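## Ordering a Troltar doll

**Who makes the dolls?**

Yaa Kyei knits the bodies and clothes, and Mawuli Ackah does the stuffing, faces and hair. We work from a shared studio in Lornell.

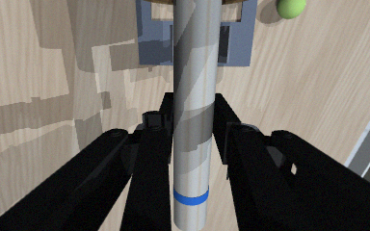 ## Materials

**What are they made of?**

Cotton yarn outside, wool stuffing inside. There is no plastic in the doll, and the eyes are stitched.

**Can I choose the skin tone and hair?**

Yes. We keep 7 skin shades and will mail you yarn snippets before you decide. Hair can be curly, braided or straight.

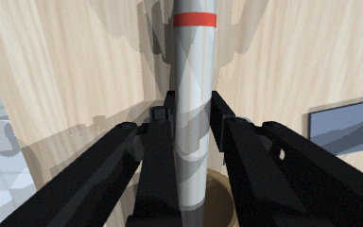

Clothes come off, and each doll has one outfit included. Extra outfits can be added to any order. Stripes cost the same as plain — a single red band near the top, like the one on the pale cylinder, is fine on a sleeve or a hat. Please send colors in writing.

## Care and waiting times

**How do I wash one?**

By hand in cool water, then dry flat. The Addo size takes 2 days to dry. The smaller Zenen size is quicker.

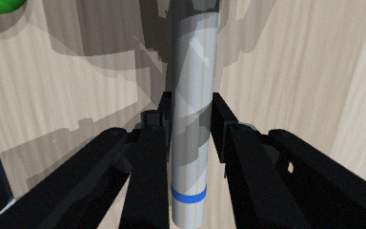

Do not use a dryer. The wool will shrink and the face will pull to one side.

**How long is the wait?**

We make almost 200 dolls a year, so expect a few weeks. Orders for the holidays close in October.

**Do you do repairs?**

Yes, for any doll we made. You pay postage one way.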